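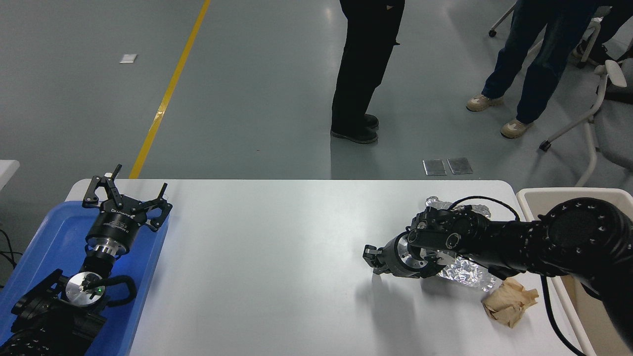 White bench, Tuesday afternoon. Foil and tan paper on the tabletop, blue tray at left, beige bin at right.

Filed under: Workshop Notes > Packaging Waste > Sorting
4 comments | Print this | E-mail this

Tuesday, 2:15 p.m.

Bench sort of mixed wrap for the Limesberg batch. Two fractions only this week: aluminum foil and tan paper. Film and coated board are on hold until the Clilia sheet is revised.

Starting weight of the batch 429 g, net of the bag. Target for the sorted total is 400 g or better. The remainder is allowed as fines and anything too small to pick up.

Crumpled foil and crumpled paper are close in size once balled up, so size is no use as a criterion. Going by surface. Foil holds its shape after pressing, paper opens again slowly - leave it a minute before judging the volume.

Shadows on the white top are soft with the present lighting. Glare off the foil is worse than the shadows. Tried the side lamp at half, no improvement, switched it off.

Procedure as used:
- one piece of each on the table at a time
- keep pieces clear of the right edge
- weigh each fraction separately, then together
- sweep the floor before the second weighing, scraps on the gray get missed

Grewal bags are rated for 3,000 g, far more than needed. Use the small Fider ones next time, less tare error.

Open: does creased paper with foil backing go in with foil? The Limesberg list says foil, the Clilia sheet says reject. Holding those pieces in a separate envelope until settled.

Second weighing still to do. Scale needs zeroing first - it drifted over lunch.

Shares: 0 | Print this | E-mail this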